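The Back Room Gallery: Sorting Out the Craft Table
Posted 11/25/20 by Gwawr Maddocks

The craft table in our back room was delivered flat in January, assembled by me with only two leftover screws, and used as a table for possibly nine days. After that it became a shelf. After that it became a sort of geological record, with birthday ribbon on top and tax papers near the bedrock.

This month I finally cleared it. The household was invited to help, and Emrys Kemeys (husband, optimist, owner of most of the tape measures) did hold the door open once. What follows is a gallery of the job, such as it is. I took a great many pictures of "before" and have been asked by my family not to publish them – so most of the entries are notes in the order I did things, and you'll have to supply your own mental images. Make them untidy.

1. The Ribbon Layer
Some 33 spools, of which I would say four had more than a foot of ribbon on them. The rest were cardboard with memories. I kept the green velvet, the good red, and a gold one that sheds glitter on everything it meets. Gwawr of five years ago paid real money for that gold one and I feel I owe her.

2. The Paper Layer
Scrapbook paper, wrapping paper, graph paper, and a ream of something pale lavender from Ballton, the office supply place that closed out by the highway. I bought it because it was marked down, and I have never once had lavender news to send anybody. It went to Yu-na Moon's classroom along with the crayons, and she was very gracious about it.

3. The Scissors Question
We had been buying new scissors every few months on the theory that ours were lost. They were all on the table. The kitchen pair was there too, under a half-finished felt owl, which explains last Thanksgiving and the business with the poultry string. One pair per room now. Tomos Llewellyn, our neighbor, has taken the left-handed ones and reports that they have changed his life, though he says that about most things, including soup.

4. The Button Jar
Sorted by color over two evenings in front of the TV. Unsorted by the cat in under a minute. It is now a jar of buttons again and I think we're all happier.

5. Glue, Various
If it rattles, it's gone. If the cap comes off with pliers, it's gone. If the cap comes off without pliers and something unpleasant follows it out, gone, and wash your hands. I was left with one bottle of white glue and half a tube of the Zanier contact cement that gives Emrys a headache. He'd like it noted that he voted against keeping it.

6. One Tan Bin, Nothing in It
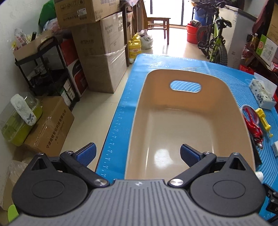 The tan plastic bin on the blue mat, bare right down to its glossy bottom. The tissues, a red-handled tool and its neighbors are still over on the right, awaiting a verdict. I admired the bin for longer than a grown woman should. It has a handle cutout and rounded corners and, for the moment, absolutely no opinions about where the tape goes.

7. What Goes in the Bin
Here is where marriages are tested. Emrys proposed "tools." I proposed "tools we have used since moving in." Under my rule we would need a much smaller bin. We settled on things that cut, things that measure, and one wild card each. His is a Laizer staple gun with no staples. Mine is the felt owl.

8. The Drawer
Everything that failed to qualify for the bin went into the drawer under the window. I know. My sister-in-law Elis Phillips came by, opened it, looked at me, and closed it again very gently, the way you'd close the door on a sleeping baby. There will be a separate gallery for the drawer, possibly in several volumes.

9. The Table, as a Table
I have since wrapped a present on it, with both elbows down and the roll of paper fully open. Luxury! The present was for Tomos and it was soup bowls. Emrys has already set a mug and a box of bolts on the far corner "just for tonight," and I've written the time on a sticky note and stuck it to the mug.

Next up: the hall closet, if I can get the door to open more than a few inches.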